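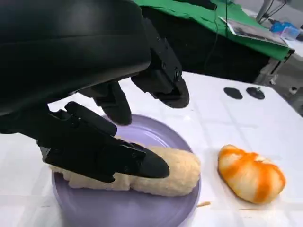

Bandureo Three-Finger Hand, black
Sold by Tresus. Page last revised 2026-08-01.

We stock the Bandureo because people keep asking us for a hand that can help around a kitchen. Read this page before you order one for that.

What it does well: hold a rigid object of known size, in a known spot, for as long as you like. Boxes, jars, tool handles. Shops running the same part all day tend to be happy with it.

What it does badly: breakfast. Bread and pastry give under a fingertip, and no two pieces are shaped alike. The Lukby control software lists "soft food" as a supported setting. In our own trial we asked for 53 transfers from plate to table and accepted 30. The rest were dropped, dented or abandoned by the software. A child would have cleared the plate and wanted to know what was next.

The Queiroz fingertip covers (sold separately, set of three) help a little on smooth crusts. On anything crumbly they pick up crumbs, and then you are cleaning the hand as well as the table. We have not found a setting that fixes this.

In the box
Hand, wrist plate, power cable, 20 spare screws, hex key. Arm not included. Fingertip covers not included.

Setup
Allow a full day for the first task and most of another for the second. Changing the plate can mean teaching the job again.

Returns
Opened units may come back within 30 days, clean. Eight have come back since December, all from buyers who wanted help at home. None from machine shops.

Will it do chores? Some of one chore, slowly, with you standing there. If that is enough for your project, write to Rosângela Quintana at the parts desk and tell her exactly what you want picked up. She will ask for a sample, and she does say no.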